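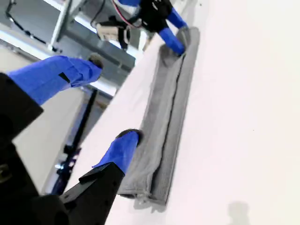 双臂叠毛巾工位的维护记录，按顺序发，想到哪补到哪。工位在 Indholm 二楼，代号 Uvton，平时归我和 Deok-su Do 管。

1/
先说指尖。手指外面缠蓝色胶带，末端留出深色的指尖垫。胶带只管手指侧面，不要缠到垫面上，缠上去之后夹单层布会打滑，夹多层反而看不出问题，很容易漏检。

2/
换胶带的步骤：断使能，手指张到最大，旧胶带从根部往指尖方向撕，残胶用无纺布蘸异丙醇擦，等挥发完再缠新的。起头放在手指背侧，每圈压住前一圈一半。收尾处用指甲刮平，翘边会勾毛圈。

3/
更换周期目前定为 540 次折叠。这个数是 Rekha Iyengar 从日志里统计的，超过以后滑脱次数开始上升。换别的布料要重新统计，不要直接套用。

4/
指尖压桌面的力。夹长条状的折叠毛巾时，指尖要先贴到桌面再合拢，不然只能抓到上面那层。现在下压设定 12 N，再大关节会报力矩偏差，再小就会漏掉底层。

5/
桌面高度每次搬动工位后都要重测。做法：两只手臂分别在四角和中心触碰一次，记录 Z 值，五点极差超过 2 mm 就去调桌脚，不要用软件补偿。九月那次就是在软件里补的，左臂正常，右臂在远端一直悬空，查了一下午。

6/
线缆。夹爪后面的线要留出一个弧，腕关节转到两侧极限时都不能绷直。检查方法是手动拖到极限，停住，看插头根部有没有受力。扎带不要扎在插头旁边，至少退后两指宽。

7/
腕部相机。支架螺丝每周复紧一次，用低强度螺纹胶，别用高强度的，Jae-hoon Yook 拆断过一颗。复紧之后必须重跑手眼标定，哪怕看上去没动。标定板取 20 个姿态，重投影误差不合格就全部重拍，不要只删坏点。

8/
照明。白色桌面反光，顶灯全开时曝光要锁定，自动曝光会在手臂遮光时跳变，毛巾边缘检测跟着抖。灰毛巾的折线对比度偏低，阈值单独存了一份，文件名后缀 gray，别和白毛巾那份混用。

9/
毛屑。超细纤维类的布掉毛不算多，但会积在手指根部的缝里。现象是闭合位置读数慢慢变大，某些时候会误判成“已夹到物体”。用软毛刷加吸尘，不用压缩空气，会把毛屑吹进导轨。清完执行一次空夹归零。

10/
备件在 Ronex 柜子第二层：指尖垫、胶带、腕部线束。指尖垫成对换，只换一只的话两侧厚度不一样，夹持中心会偏。用完在柜门的表上登记，上次 Mal-soon Byun 补的货，目前线束只剩一根。

11/
回复一下私信里问的：为什么不换成整体注塑的橡胶指套。试过，Rosalie Lanz 打的样，摩擦力够，但指尖变厚，插不进折层之间。胶带虽然要常换，厚度可控，先这样用。

12/
还没解决的一项：毛巾尾端那一小片有时会翻起来，抹平动作走完仍然不贴桌。怀疑是抹平轨迹的终点太靠里，准备往外延一段再测。有数据了接在这条下面。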